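Setting Up a Shared Bench for Robot Sorting
How to divide the work between the arm and the bench staff

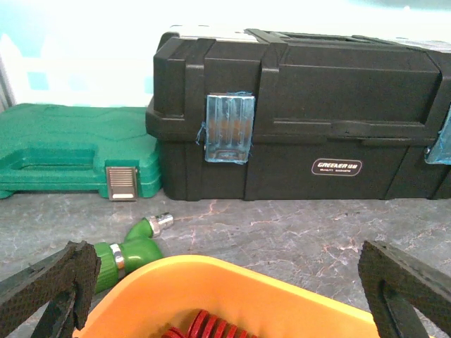 2 min read

Returned tool kits at Nurivstead used to be sorted by hand at the end of each shift. Now the arm handles the loose items and staff handle the exceptions. The steps below cover one bench running the Drosura scheduler.

1. Clear a pick zone. Lay out closed cases with the latches facing the arm, and leave room beside them for small items such as a hose nozzle.

2. Place the bin within reach of the gripper. A bin with a rounded rim is easier to approach than one with a sharp lip.

3. Set the approach speed to 4 on the Drosura panel. Raise it to 8 only after 16 clean picks.

4. Check the finger pads. Replace them at 2000 cycles - sooner if the texture is smooth to the touch.

5. Assign an exceptions role for each shift. This person inspects worn latches, reads damaged labels and decides what goes to repair.

Expect the job to change. There is less lifting and more checking, and the exceptions role needs its own time on the schedule. Do not add it to packing duties.

Log every manual override before handover. Overrides entered after 4 p.m. appear in the next shift's queue.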